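We use cookies to remember your preferences. Accept | Manage settings

The Small Stuff FAQ: Sorting the Bits That Live on Your Bed, Your Dresser and Your Floor
By Tamunoemi Ojo
Updated October

I get the same handful of questions every time I post about tidying little things, so I've put my answers in one spot. If yours isn't on the list, write to me and I'll add it when I can (I'm slow, but I do read everything!).

Why do you sort on the bed?

It's big, it's soft and I want it back by bedtime! On the floor I'll let a pile sit for a week. On the bed I've got to finish or sleep next to a toy car. Make the bed first, though, or you'll be fishing lip balm out of the sheets.

Do I need to buy a special box?

Nope. I used shoebox lids for years and they were fine. I did end up getting a set of shallow trays from Grumden, and I like them because I can see everything without digging. Deep boxes are where chargers go to disappear.

How long does one round take?

Mine take 11 minutes if I'm by myself, and more like an hour if my kids are "helping." I do it on Wednesday after dinner, usually with the radio on.

What goes in the tray and what stays out?

Things we use every day go in. Toys go back to the toy shelf, even the tiny ones. Anything I can't identify gets set to one side and I ask the family at breakfast. My neighbor Hendrik Kekana keeps a jar for mystery parts and swears he's used two of them, so do what you like there.

Can kids' stuff and grown-up stuff share a tray?

In my house, sure. I tried keeping them apart and gave up by the second weekend. I do keep anything with small batteries up high, and medicine never goes in a tray at all.

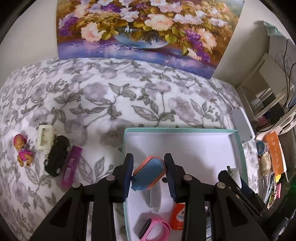 Mint-green tray on the quilt, with the pink watch already in and a few small things still lined up beside it.

What about smartwatches and other gadgets?

Buckle or loop the strap before you put it down so it doesn't snag everything else. I wipe the face with a dry cloth, too. Chargers get their own pouch (mine's from Stuna, and the zipper is still going strong after nearly 9 years).

How do I keep it from filling up again?

You don't, really! Mine fills up and I empty it. If the tray won't fit back on the shelf without something sliding off, I do a round early.

Can I share this page?

Please do, just link back to it.

Contact Tamunoemi | © The Small Stuff | Back to top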